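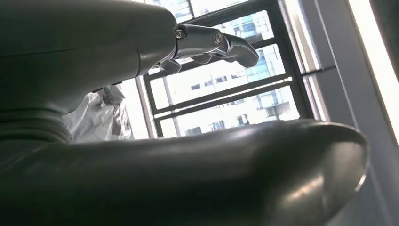

January, Zostamville bench notebook – Cletis on returns, bench 2

Morning

Started at 7.40. Arm homed without complaint. Hand opened and closed on the first cycle, thumb slow on the second, fine after that. I ran the finger check before anyone put work on the bench and wrote the result on the card as well as in here, as the late shift reads the card and not the book.

Daylight is still a nuisance on this side of the room. The chrome on the fingers picks up highlights from the window and the wrist view gets bright spots along the segments. The building opposite is pale and throws a lot back. With the fingers pointing towards the glass, the exposure settles for the outside and everything under the hand goes dark. Bags suffer most. A white plastic bag in the shadow under the housing is a grey lump with creases in it, and the software has to decide where its edge is.

Set the exposure by hand and locked it. Better. It will be wrong again by mid-afternoon, so somebody needs to redo it after lunch. I have asked for a blind. So has everyone who has ever sat at bench 2, for their own eyes, and they were told to swap benches. I have put it in as an equipment request under Cletis this time and we will see whether it gets further. There was some comment on that at tea break, and fairly so.

What the bench does now

For anyone picking this up from the Wondo office who has not been in the room: returned parts come up in plastic bags, often tied or taped, often with the paperwork inside. One person opens the bag, takes out the part and the slip, reads the slip, puts the part in a tray and drops the bag in the sack. Then the tray goes along to grading. Before Cletis, one person did all of that standing up for a whole shift.

At present the hand takes the bag from the chute, holds it up by the neck and waits. The person cuts it and takes out the contents. The hand puts the empty bag in the sack and goes back for the next. We are not letting it near the knife work and I do not want that changed on the quiet.

Batch for today was 200 bags, mixed, the ordinary run from the chute. I asked for nothing to be picked out beforehand. On the trial days last month someone had been kind to us and pulled the awkward ones, and the numbers we sent to the office were no use for planning.

Grip

Of the 200, 12 were dropped or never picked up at all. Notes on those, from the card:

Mostly thin bags with very little in them. The fingers close, the film slides between the pads and the bag stays where it was. The hand reports a grip anyway, and the arm lifts nothing very carefully and presents it to the person at the bench. This annoys people more than a straight stop would. They hold out the cutter and there is no bag.

A couple of heavy ones, held too near the bottom, tipped over and slid out. No damage to the parts that I could find. I have told the bench to write up anything that lands on the floor even if it looks all right.

One was taped to its neighbour. No grip setting will solve that one. The person pulled them apart and put them both back on the chute, same as always.

Raised the closing force one step for the thin bags. It helped on the spare film I tried it with at lunch, but spare film is new and flat and the real stuff has been through the post. Going to keep back a box of used bags for testing. Please do not throw them out, the box is marked.

Also: fingertip shape. The ends are rounded and smooth, which is good for not tearing things and poor for getting hold of film. Ekinci make a sleeve with a rougher pad that is meant to go over the tip. Asked them for a pair to try. They want to know the finger width at the last segment and I need to measure it with the hand powered down, so end of shift.

Hardware

Checked the base joint screws at the start and at the break. Paint mark on the index one had rubbed off so I could not say whether it had moved. Snugged it, re-marked it. It needs the short hex key, the long one fouls on the housing. The short key lives in the lid of the grey case. It was not in the lid of the grey case.

Bellows: wiped down. Dust and bits of tape collect between the ridges. No splits found. Add to the weekly list – the tape bits are sticky side in and will start to hold the folds together if left.

Scuffs on the housing are from the side of the chute, I think, going by the height. Moved the approach point out a little. Cycle is slower by a hair and I would sooner have that than keep hitting the chute.

A bag got itself tucked in behind the hand shortly before ten and stayed there for several cycles before the operator spotted it. The hand did not know. There is no sensor on that side and the wrist view only catches part of it. For now the rule is stop, step in, pull it out, restart. If it happens more than the odd time we should look at a guard.

What people said

I went round at the afternoon break and asked the three who have worked the bench since it went in. Writing it down close to how they put it.

The first said her shoulders are better. The reach up to the chute was the part that hurt and the hand does that now. She also said she gets bored in a way she did not before. When she did the whole job she set her own pace, quick for a while and then slower, and she could turn and talk. Now the bag arrives when it arrives. If she is slow, it hangs there in front of her. She knows it is not hurrying her but it looks as if it is.

The second would like it faster. He is ahead of it most of the time and stands waiting with the cutter. He has started reading slips for the next bench while he waits, and that is useful, but nobody has agreed it and the slips are not booked to him.

The third does not like being the one who has to restart it. She is not bothered by the machine as such. Her worry is that a stop goes down against her name in the log and looks like her stop. I checked and she is right, it does. The log takes whoever is signed in at the bench. I have asked for a separate code for grip faults so that these go against the equipment. Until that is in, write GF on the card next to the time and I will correct the log myself at the end of the day.

All three asked what happens to the other standing place at bench 2. The honest reply is that I do not know and I said that. The Wondo plan I was given says staff hours on returns stay as they are for this period and the freed time goes to grading, where there is a backlog. It does not say what comes after. I have asked for that in writing and for someone to come down to Zostamville and say it in the room. It should not be coming from the person who oils the arm.

Pace

Tried two things on the waiting problem. First, a foot pedal so the person calls the next bag. Worked straight away and was liked. Second, a slower lift so that the bag does not swing when it stops. Also liked, except by the one who wants it faster.

Leaving the pedal in. It means the cycle time figures from here on are the person's and the hand's together and cannot be compared with last month's. I will say so at the top of the sheet. If the office wants the hand on its own they can have it from the motion log.

We agreed on 14 shifts with the pedal before anything else on the pace is altered. Force settings and lighting can still be changed as long as it goes in the book.

Training

Clearing and restarting is known by the day people only. Late shift has had it shown once and in a hurry. Put aside half an hour at the handover tomorrow, on the bench, with real bags. Each of them to do a stop, a clear, a restart and the finger check with their own hands. I have cut the printed sheet down to one side. The old one had the supplier's drawings on it and people gave up before they got to the stop procedure.

End of shift, 16.10

Powered down, hand left open. Measured the last segment, written on the Ekinci form and sent. Exposure did need redoing after lunch and I was late doing it, so some of the afternoon drops may be down to that. Marked them on the card.

To do

Blind, chase.
GF code in the log, chase.
Short hex key. If you have it, put it back in the lid.
Used bags box, keep filling.
Ask grading whether the slips read ahead are any help to them or just get read again.
Bellows on the weekly list.
Late shift handover, bring the one-sided sheet and spare gloves.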